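Perkemmont School District
Student Wellness and Counseling Advisory Group
Minutes of the April meeting

The chair opened the meeting at 4:05 p.m. in the high school library. Seventeen members were present, which met the quorum. Apologies had been received from the middle school representative and from one of the two parent members for the Kanaujia Road campus.

1. Minutes of the previous meeting
The minutes were approved with one correction. Under item 4, "sixth grade" should read "eighth grade."

2. Matters arising
The counseling office reported that the sign on the west entrance had been replaced. The request for a second telephone line remains with the district office. The chair will write again before the next meeting.

3. Support for students during final exams
The head of counseling presented a summary of student visits during the winter exam period. There were 41 requests for a same-day appointment, of which 8 could not be met until the following day. Most requests came in the first two mornings of exams, between first bell and the mid-morning break. Members discussed whether this reflected a shortage of counselors or the way appointments are booked. The head of counseling stated that both played a part, and that the online form closes at 8:00 a.m., before many students have arrived on campus.

It was proposed that walk-in hours be offered throughout the June exam period, with the small conference room set aside for the purpose. The library staff confirmed that the room could be released from other bookings for those days.
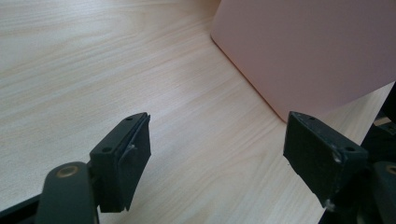

The student representative for eleventh grade asked that walk-in hours not be placed only at lunch, as students with an afternoon exam generally use that time to review and would not come. The representative also reported that several students were unsure whether a visit to the counselor would be noted on their record. The head of counseling confirmed that it would not appear on a transcript or on any report sent to colleges.

After discussion it was agreed that walk-in hours would run from 7:30 a.m. to 9:00 a.m. and again from 2:30 p.m. to 4:00 p.m. on each exam day. A short statement on confidentiality will be added to the exam timetable handed out in homeroom.
Action: Counseling office, library staff.

4. Peer listening program
The group received a written report on the Plalulance peer listening program, now in its second year at the high school. Fourteen students have completed the training and have been available on a rota since the fall. The program adviser reported steady use by ninth graders and very little by seniors. Two of the trained students will graduate in June and will need to be replaced.

A parent member asked what a peer listener is expected to do when a conversation raises a safety concern. The adviser referred members to page 3 of the training guide, under which the listener must inform a counselor the same day. The parent member asked that this rule be stated in the letter sent to families, and this was agreed.

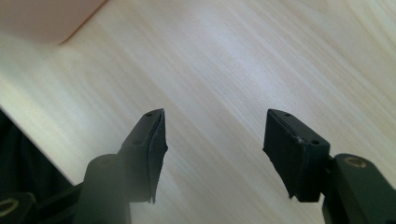
The adviser requested funds for one further training day in September. The principal's office will look at whether this can be met from the existing activities budget. A decision was deferred to the next meeting.
Action: Program adviser, principal's office.

5. Disum survey tool
The district has been offered a one-year trial of Disum, an online survey on student well-being. Members had received the sample questions with the agenda. Several felt that the survey was too long for use in a homeroom period. Concern was also raised about where responses would be stored and who would be able to see them. The group did not support a trial on the present terms. The chair will ask the district office for a copy of the privacy agreement and for the shorter version mentioned in the cover letter.
Action: Chair.

6. Other business
The school nurse reminded members that medication forms for summer programs are due at the front office by the end of May.

7. Next meeting
The next meeting will be held in May at 4:00 p.m. in the same location. Items for the agenda should reach the secretary one week in advance.

The meeting adjourned at 5:20 p.m.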